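**Parts bin** (also *stock bin* or *tote*) is an open-topped container for holding unsorted goods between two steps of handling. The large sheet-metal type is used in workshops, warehouses and food packing.

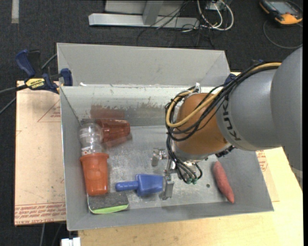
*Open metal bin with sloping sides, holding a blue plastic scoop, a sweet potato and other objects.*

## Construction

The sides of a sloped bin lean outward from the floor, so that small goods slide toward the middle as the bin empties. Some models add a rear panel above the back rim to stop items from being pushed over the edge. Purkach lists its largest bin at 300 liters; Akeo makes a smaller one with 6 drain holes.

## Wear

Bare metal floors scratch early and turn shiny where goods are dragged across them. Coated walls tend to wear in a band at the height where the load rubs. Worn coating is normally left alone in bins for hardware, but bins for produce are recoated or fitted with a liner.

## Mixed contents

Loose produce and hand tools such as scoops are stored apart in most packing rooms. Root vegetables bruise against hard edges, and soil left on the floor of the bin is brushed out before refilling.

## See also

- Bulk container
- Hand scoop
- Hopper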